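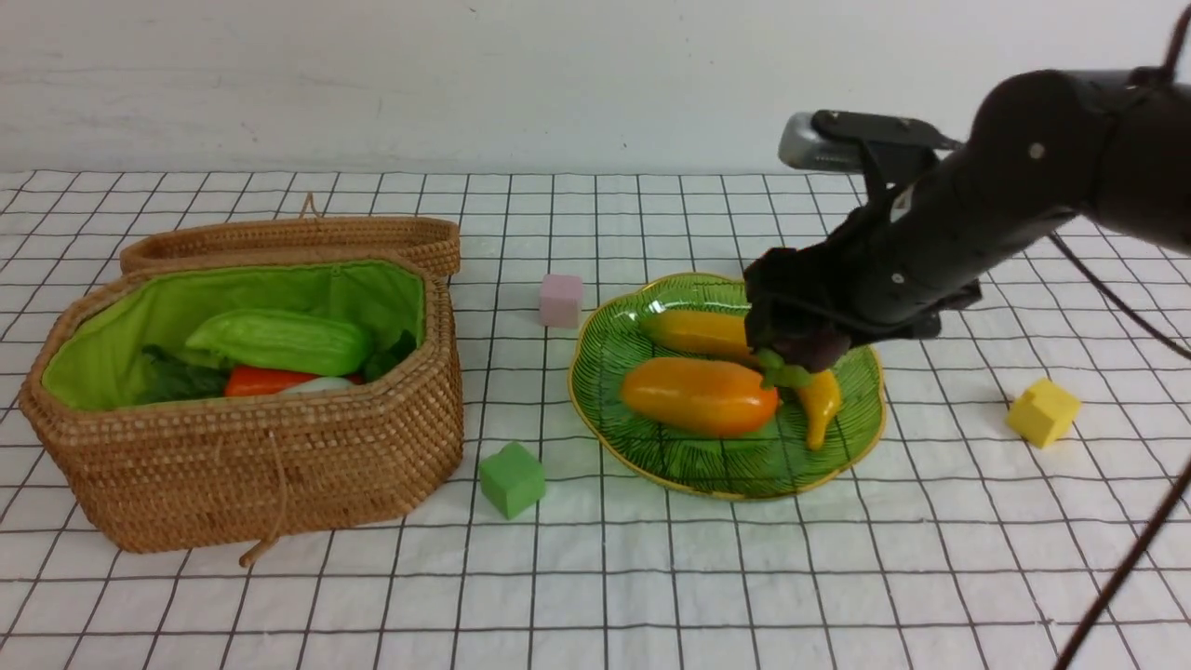

Attachment 1: lidded basket, green lining, toy vegetables

Ticket: Lukono table bookings, Dalisay restaurant
Opened by: Shiela Maglaya, front of house
Status: Open
Priority: was Low, changed to High by me

26 May 2022, 9:12
Shiela Maglaya: Two parties turned up last night for the same table, both with a Lukono confirmation on their phones. One was a client dinner for 5, and the host was not amused. Your help page says double bookings "cannot occur." I have the two emails.

9:40
Rogelio Sison (Lukono support): Sorry to hear this. Please clear the browser cache on the host stand tablet and sign in again.

9:58
Shiela Maglaya: Done. I don't see how a cache on our tablet sends a confirmation to somebody else's phone, but it's cleared.

10:31
Rogelio Sison: Thanks. Could the second booking have been typed in by a staff member?

10:44
Shiela Maglaya: No. The log gives the source as "web" for both. Same log you can see, I assume.

11:20
Rogelio Sison: Confirmed, both web. The second came through the Dradeck partner page, which holds its own copy of your tables. It should refresh every 4 minutes. Yours last refreshed after 900.

11:26
Shiela Maglaya: 900 minutes? So all of yesterday evening it was selling tables off the morning's list. Were we going to get an alert?

11:52
Rogelio Sison: An alert was sent to the owner address on file, Trinidad Mangubat.

12:03
Shiela Maglaya: Trinidad left in March. We asked for that address to be changed and Jocelyn Tan has your reply saying it was.

13:15
Rogelio Sison: Address now changed to Jocelyn. Sync restarted and looks healthy. OK to close?

13:22
Shiela Maglaya: Not OK. It looked healthy last night too. I've switched Dradeck off at our end and want 2 full dinner services without a clash before anyone closes this. I'd also like to know why it stopped.

14:05
Rogelio Sison: Understood. Passed to Ojārs Petrauskas in engineering for the cause. Ticket stays open.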